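From: Tarun Rastogi
To: cell-users list
Date: 5/16/26
Subject: Re: Two-arm cell, who owns the bench now?

Sushil Kushwaha wrote:
> The harness people on my shift want to know what their job is once the
> Keltora cell takes over wire sorting. Two of them were told they would be
> "supervising". Supervising what? Also, who clears a stop at night? The
> sheet on the door says maintenance, and maintenance says it's us.

Sushil,

Answers in order. The cell does not take over wire sorting. It takes the pick and the handover from one arm to the other. Inspection, rework and anything with a damaged lead stay with the bench operators. The target for the first stage is 400 handovers per shift, and we did not reach it in April.

"Supervising" was a bad word and I have asked Pankaj Ahuja to take it out of the role sheet. The tasks as they stand:

1. Load and clear. The operator lays out small parts on the cloth between the arms and removes whatever is left at the end of a run. Thin wires tangle. When they do, the operator separates them by hand with the arms parked. 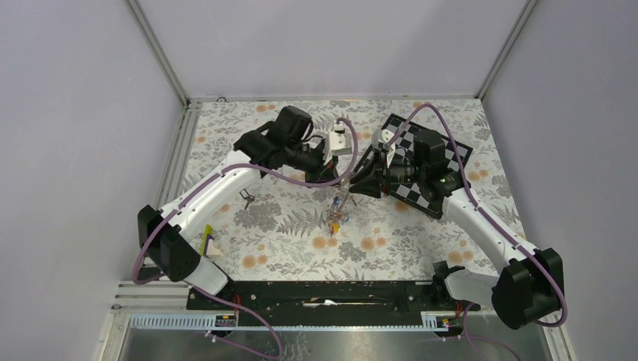
2. Camera check. Both wrist cameras are checked against the checkerboard at the start of a shift and after any contact with the wall panels. It takes 12 minutes. This is paid bench time and does not come out of the break.

3. Stops. First-line reset belongs to the operator on shift, day or night, after the training session. A second stop with the same code goes to maintenance - do not reset it again. The door sheet will be replaced.

4. Cables. Look over the purple cables on both arms before enabling motion. If one has slipped its routing, leave the cell disabled and log it.

On grades: loading alone stays at the present grade. Loading plus camera check and reset is one step up. Ravindra Sisodia has that in writing from Cirnavine HR. The open point is rotation. I would keep it at 2 hours in the cell and then back to the bench, otherwise people lose speed on rework.

Tarun

Comments

Sushil Tiwari: Does the step up apply to people already doing the camera check, or only after the training date?

Ravindra Sisodia: From the date you were first signed off on it. Send me the log page.

P. Ahuja: Role sheet corrected. "Supervising" is now "cell operation".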